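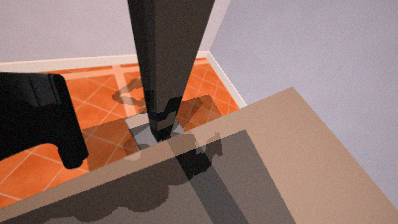 Posted by Darcy Wong, 16 May 2023

Up at five, no coffee, straight on the phone with the broker. The new duty on flat-pack hinges is real. Twenty days ago it was a rumor, now it's a line in the tariff schedule and our container is on the water. Lands Friday. If the ship was a week faster we'd be fine.

Feven did the math on the back of a packing slip. 829 cartons, and every one of them gets the higher rate. She didn't say anything, just slid it across. I put it in my pocket and it's still there.

Called Eltero. They say they'll split the extra cost with us, but only on orders placed before February, and ours went in after. Of course it did. Called Ploler next. On hold so long I ate lunch. Their guy says they are moving some of the stamping to Endale so the goods count as coming from somewhere else. Sounds clever. Sounds like a customs audit too.

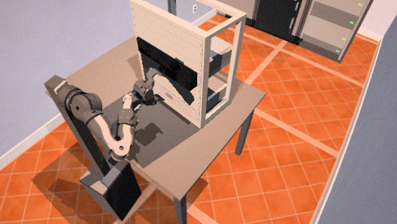 Robot arm and cream-colored rack, orange tile floor.

Afternoon -- the public session in Skenusberg. Drove there with Hamdia, who wanted the windows down the entire way. Room was full. 109 people signed up to speak and they gave us two minutes each, so do that math yourself. Most of them against the duty. The folks for it were the ones who make hinges here, and I can't say they're wrong. One woman lost half her orders to imports in a single year. I believed her. Then a man read a letter from his cousin for the full two minutes and we never did find out what the cousin wanted.

I was number 103. Got called at ten to six. Had notes, lost my place, said "certanly" like four times. Asked for a grace period for goods already shipped. That's all I wanted to get on the record and I think I got it there.

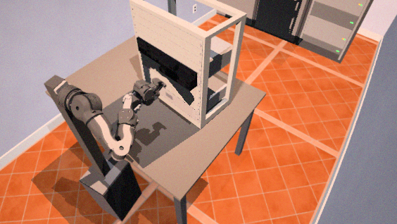

Darcy Wong

Later. Home, shoes off. Still going over it.

The thing I should have said is that a price rise doesn't stop with us. We sell to 7 cabinet shops and they've all quoted their spring jobs already. So who eats it? Them or us, probbaly both. I'd sooner raise prices once in June and be done than do it a little bit every month and get a little yelled at every month. Feven wants to wait for the ruling. Broker says the ruling could be summer. Could be never.

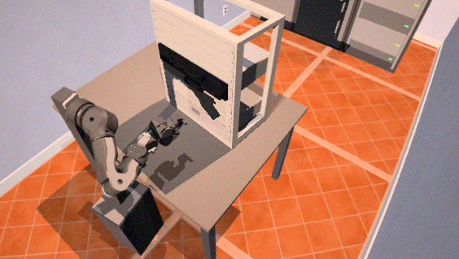 Liya Assefa: Don't wait for it. We held our prices through the last round hoping for an exemption and it came through so late we'd already paid on three shipments. File the protest the day the entry closes and tell your shops now, in writing.

Read that twice. OK. Letter to the shops tomorrow, short one. Ask broker re: protest form, and whether storing the cartons in bond buys us any time. Also pay the parking ticket from Skenusberg.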